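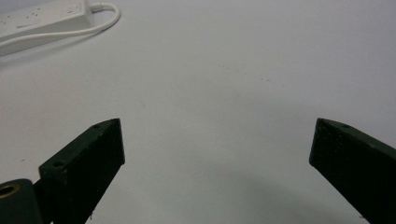

Review: Cevach hand-held gripper, plus the Naven rule card that ships with it
7/21/20

I've had the Cevach for 48 days now and I like it a lot, mostly for the little rule card in the box. Rule one is to start every take with the fingers wide open and nothing between them. Sounds silly, but my old Stanuvano kit never mentioned it and I threw out 31 takes in April for exactly that!

Rule two is a plain table with cords kept out of the reach area. I still break this one – I like my power strip close by – so I stick to the clear side. Rule three says wipe the fingers down every 100 takes and check the screws. Dark plastic shows every speck of lint, so I do it more often than that.

Gripes? It's $158, the card is printed tiny, and there's no rule at all for when to swap out worn fingers. Zeman puts that on page one of theirs. Four stars from me, and I'd buy it again (with a bigger card, please).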